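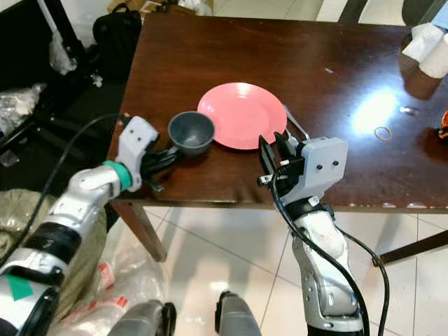 Dimano is hiring a part-time table service technician for the Hungate test dining room. The job is setting, clearing and resetting tables to a written layout, many times per shift, and recording the result of each reset. The work is repetitive and the standard is exact. A typical layout calls for a round plate near the middle of the table and a small bowl to its left. A bowl overlapping the plate rim, as the dark gray one does on the pink plate, is recorded as "contact" on the sheet. Stray items such as a rubber band are logged before they are removed.

Position: Table service technician, part time
Location: Hungate, ground floor
Openings: Two
Start: February
Shift: 7:30 a.m. to 12:30 p.m.

Duties
- Place plates, bowls and cups according to the layout card.
- Clear the table completely between layouts and wipe the top with a dry cloth.
- Enter the layout number, start time and any contact or misplacement on the log sheet.
- Unpack new tableware, remove the wrapping and bag it for disposal.
- Report chips, cracks and worn table edges to the shift lead.
- Wash and restack all tableware at the end of the shift.

The current series has 3,301 layouts, of which 1,425 are complete. Each technician is expected to finish 100 layouts per week after the training period.

Requirements
- Able to stand for the full shift, with a break at 10 a.m.
- Able to lift a full crate of plates from floor to table height.
- Legible handwriting. Log sheets are filled in by hand and typed up later.
- Normal or corrected color vision - layout cards identify tableware by color.
- Restaurant, catering or stockroom experience is useful but not required.

Training takes four shifts and is paid at the full rate. Aprons and gloves are supplied. Closed shoes are required and are not supplied.

To apply, send a one-page resume and the shifts you can work to the Dimano hiring desk, reference Nerkeo 2. Applicants who worked on the Benkirane series should say so and may skip the first training shift.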